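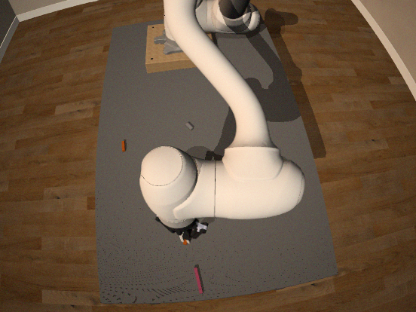
Robots & Machines

Home | Space | Animals | Robots & Machines | Ask Us

How do you pick the right hand for a robot?

Try something for me. Pick up a pencil. Easy, right? Now put it down and pick up a coin from a flat table. A bit harder! Now do both again wearing thick winter gloves. I tried it last December and the coin went under the fridge, where it still lives.

My job is a lot like that glove game. I help test robot hands, which we call grippers. A gripper is whatever goes on the end of a robot's arm so it can grab things. Some have two fingers that squeeze, some have three, and some don't have fingers at all – they use a suction cup, like the ones that stick to a bathroom window.

The picture at the top comes from a simulator. That's a computer program a bit like a video game, with a pretend robot in a pretend room. The big white arm is doing the reaching, and the black part under its wrist is the gripper. See the pale fingertips, and the little bit of bright orange down by the lower one? There's a long pink stick lying on the gray work surface too, and a small orange block over on the left. Now look for the gray block. It took me a while to spot it the first time, and I knew it was there!

Gray on gray is a sneaky trick to play on a robot. A robot often finds things using a camera, and if a block is nearly the same color as whatever it's sitting on, the camera's computer can have trouble telling where one stops and the other starts. Shadows make it worse. A dark shadow can look like an object to a computer, and the robot might go and try to pick it up (you can't pick up a shadow, I've checked).

So why test in a pretend room first?

Well, real robots are slow to set up and pretty expensive to crash. In the simulator I can swap one gripper for another with a few clicks, and if the arm whacks the table, nothing gets dented. We can also leave it running all night. For our last test we ran 3,000 pretend grabs while I was home in bed, and I didn't have to pick up a single dropped block in the morning.

We were comparing two grippers. One is called Hevunik and the other is called Munro. Hevunik has narrow fingers, a bit like tweezers. Munro has wide, squishy ones, more like two marshmallows. Before we started, I asked everybody at our workshop in Havport to guess which would win. My friend Hamish Baird picked Munro right away and wrote it on the whiteboard in huge letters.

To make it fair, both grippers had to do the same jobs with the same arm. That part really matters. If you wanted to know which of two bikes was faster, you wouldn't ride one downhill and the other one up! We used the same controller too. The controller is the part that tells the motors when to move and how much, and ours is called Proltix.

Here's how it went. With small blocks, Hevunik did better, and it was very good at reaching down between things that were close together. With long skinny sticks it got into trouble. If it grabbed a stick too near one end, the heavy side swung down and the stick twisted right out of its fingers. You can try this yourself with a ruler. Pinch it in the middle, then pinch it at one end, and feel the difference in your fingers.

Munro held on to the sticks really well, because its wide fingers touched more of them at once. But it was clumsy in tight spots and kept bumping the neighbors.

Then we moved to the real arm and did 36 grabs with each gripper. Hevunik managed 28 of them. Munro got a few less, and Hamish quietly wiped the whiteboard. He says he wants a rematch with only sticks, and I think he'd win that one.

The real tests weren't a perfect match for the pretend ones, by the way. Real fingers get dusty and real blocks have rough corners. A simulator has to be told about all of that, and we always forget something – this time it was how slippery our blocks get after people have been handling them all day.

Want to run your own gripper test? You'll need kitchen tongs, a clothespin, two spoons, and a pile of stuff from around the house: a crayon, a button, a cotton ball, a grape. Try to move each thing from the table into a bowl. Give every tool five tries with every object, and write down how many times it worked. Then eat the grape and test something rounder.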